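Home | Diary | Archive | Contact

Tuesday, late
By the diarist, Usuven

They closed the Ollance branch today, and with it the last counter in Usuven where you could pay in a cheque and be sighed at by a person. The letter said 2,874 customers had "moved their everyday banking online". I was one of them, so I suppose I have no business feeling wounded.

It all goes back to the crash. I was in the queue on the morning it reached us, behind 2 men arguing over whether a building society could run out of money, and in front of a woman eating toast. We all took out what the machine would let us and felt foolish by teatime. Everything since has been described as temporary — the rates, the cuts to the bus, the boarded front on Drudeck Street, which now has a tree growing out of it.

I have kept my passbook. Final balance £597, with a coffee ring over the nine. My redundancy cheque went in on the same page.

Supper was a chop. Sultana, the cat, had the rest.

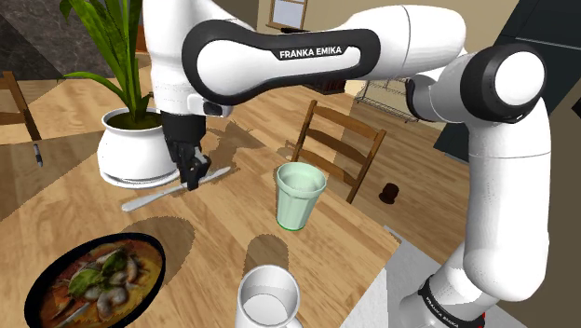
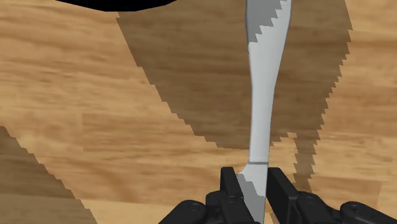

My sister rang at nine and told me I had remembered it all wrong, that the queue was on the Friday and I'd gone home without drawing out a penny. I shall look in the passbook tomorrow.

Recent entries
The price of a stamp
Where the library went
728 words on parking

Older | Newer | Top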